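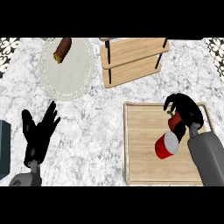

I have owned a pressure cooker for 20 years and I still get a little thrill when the valve starts to rattle. My neighbors have moved on to ovens that talk to their phones. Good for them! I will be over here with my dented Molari stovetop model, eating black beans that were hard as gravel at five o'clock.

What I want to argue is simple enough. If you only have room for one serious piece of cooking equipment, make it a pressure cooker, and make it the plain kind that sits on a burner. I know the electric ones sell better. I've used a Turnik at my sister's place and it was perfectly nice, and I see why people with small kids love a pot they can walk away from. But it took up as much counter as a bread box, it needed an outlet she wanted for the toaster, and when the control panel quit in its third winter the entire thing went out with the trash. My Molari has needed 2 gaskets in its life. I put both in myself, standing at the sink, in less time than it takes to find the warranty card for anything with a screen.

And the food! Chickpeas that go creamy all the way through. Beef shank on a Tuesday, which used to be a Sunday-only proposition in my house. Stock from a bag of chicken backs and the sad end of the celery, finished before the evening news. I even do rice pudding in mine, in a steel bowl set on a trivet, and I will defend that to anyone who thinks it has to be stirred for an hour.

The usual complaint is fear. Everybody has an aunt with soup on her ceiling. Those stories mostly come from old pots with a single weighted vent, and the ones in stores now have a locking lid and a backup valve or two. Read the manual, don't fill it past the line, check the vent for stray bean skins before you close it. Then relax. After a month you'll know the sound of it the way you know your own car.

The other complaint is price, and there I have more sympathy. Bittencourt makes a gorgeous one with a thick base and a handle that feels like a good hammer, and I have picked it up in the store more times than I should admit. I don't own it. The Clurik costs $57, comes with a spare gasket in the box, and cooks beans just as soft. The base is thinner, so brown your onions on medium and keep them moving.

I keep a notebook by the stove with cooking times in it, and last January I went through and added up the entries - 1,376 of them, a good third being some version of beans. No other pot I own has earned its own notebook. The skillet is jealous, I'm sure.

So buy the plain one. Start with a pound of pintos, an onion, salt and a bay leaf, and let the pressure come down by itself before you open the lid.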